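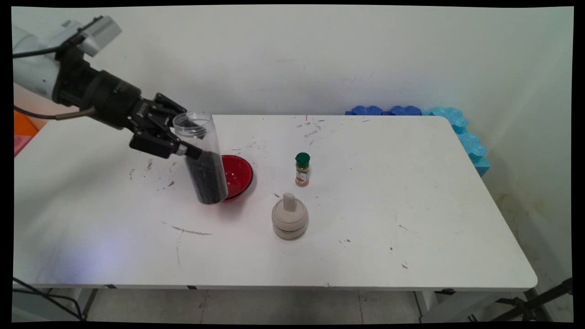 Pour task, fixed camera: the hand has the clear container tilted in front of the red bowl, black granules in the lower half.

Nema Pour – README

Read the fault section before you train on anything in here, please. I know READMEs get skimmed (I skim them too!) but one part of this release has bad hand data in it, and you won't see it by watching the videos. I've left those episodes in on purpose, flagged, and a couple of people have already told me they're more interested in the broken ones than the good ones.

What you get

Nema Pour is 2,000 episodes of one arm with a multi-fingered hand, picking up a container of granules, tipping it over a bowl, and putting it back down. We recorded it in the Flallthorpe lab in April. Muchen Cheng did most of the teleoperation, I did the rest plus all the recording code, and Ximeng Liao found the fault, which I'll get to.

Each episode folder has the fixed camera video, arm joint positions, finger joint positions, finger motor current, the commands sent to both, and a small text file with the task name and operator notes. The notes are free text and uneven. Muchen writes full sentences and I write things like "meh" so good luck.

What went wrong

Short version: for part of the recording, the finger positions in the log were not the finger positions of the hand. They were old values, repeated.

The longer version. The hand talks to the recording machine through a little bridge program we call Urnow. Urnow polls the fingers, keeps the latest reading in a buffer, and hands that buffer to the recorder whenever the recorder asks. If a poll fails, it tries again. Sounds fine, right? The trouble is what I wrote for the case where it keeps failing. After 3 failed polls in a row Urnow was supposed to mark the reading as invalid. What it did was keep serving the last good reading with a brand new timestamp, so the recorder saw a nice steady stream of fresh-looking numbers that never changed.

Meanwhile the command side kept working the whole time. The fingers opened and closed as told. The operator was watching the hand, and the hand looked great. All my checks looked at timestamps, and the timestamps were perfect.

We only noticed on a Saturday when the container slipped in the grip halfway through a tilt and a good scoop of granules went across the table and onto the floor. The grip watchdog should have caught it. It compares finger position against motor current, and if the fingers close further than they should around an object, it stops the arm and holds. But it was reading the same frozen buffer, so as far as the watchdog knew the fingers hadn't moved a hair. The arm carried on with the pour, tipping a container it was barely holding.

I hit the stop button. No damage beyond the sweeping up, but I was pretty rattled, because this is the one check that was meant to cover exactly that situation. With granules it's a mess. With something heavier or breakable I'd be writing a different kind of document.

How we found it

I blamed the cable first. There's a cable running off the wrist that gets flexed every time the arm tips over for a pour, and I'd had my eye on it for a while. I reseated both ends, wiggled everything, ran the arm through its tilts, and got clean data. Declared victory. Came back after lunch, and it froze again.

Ximeng plotted the finger values for a whole session instead of one episode at a time, and there it was: long flat shelves, dead level, with not even the last digit flickering. A real hand holding a real object is never that still – there's always some jitter. Every shelf started during a deep tilt, so the cable was part of it after all (polls really were dropping when the wrist was bent hard), but a dropped poll should have been a small hiccup. Urnow turned it into a lie, and that part is my code and my fault.

Which episodes are affected

The fault shows up in 5 recording sessions. I've flagged whole sessions as suspect, then flagged individual episodes inside them as frozen where we found a shelf. So there are two fields in the index:

session_suspect: true if the episode comes from a session where the fault occurred at all.

hand_frozen: true if the finger positions are flat for longer than 8 consecutive samples while the fingers are being commanded to move or the motor current is changing.

If you want to be careful, drop everything with session_suspect. If you're short on data and only need the arm, the suspect sessions are fine for that. Arm joints come over a separate connection and never touched Urnow. I compared them against the video by hand for every frozen episode and they line up.

One thing I can't promise: a freeze that begins and ends while the hand is just holding steady, with the current steady too, could slip under the rule above. I'd guess there are some of those in the suspect sessions. Outside them we looked at the plots and found nothing flat.

The spill episode is in the release as well, with the operator note left as it was typed at the time. Excuse the language.

What we changed

Urnow now passes along the time of the actual reading and never makes up a new one. Failed polls go into the log as failed polls. It's a tiny change, and I'm a little embarrassed by how tiny.

The watchdog reads the fingers itself through its own path and doesn't go through the buffer. If it can't get a reading, it stops the arm. Before, silence counted as good news.

The wrist cable has been swapped and given a bigger loop. Muchen also added a test we run before each session: pull the hand connector with the arm parked and make sure everything complains loudly. It does! It's the most annoying sound in the building.

Other stuff to know about the setup

The table is a white folding one and it's scuffed and speckled, with scratches you'll see running across it. If you're segmenting granules by color, heads up, the dark specks on the surface will bite you. We did wipe it down, but plenty of the marks don't come off.

There are other things standing on the table besides the container and the bowl, including a spice jar with a green cap and a squat beige pot kind of thing with a knob on top. They aren't part of this task. The fixed camera video has black borders all the way around, and I left them in so the pixels match our calibration. Crop them if you like, but shift your calibration to match.

Loading it

The loader is called cao and lives in the tools folder. By default it skips anything with hand_frozen set and prints how many episodes it skipped. Pass include_frozen to get them all. Please don't turn off the printout, I added it after forgetting the flag myself and spending an evening confused about a very calm gripper.

Still to do

Motor current units are raw counts, and I haven't written the conversion yet. Ximeng wants to try recovering finger positions for the frozen episodes from the video, and if that works they'll go in as a separate field next to the logged ones, with the originals left alone.

If you find a flat shelf I missed, open an issue with the episode number and a plot.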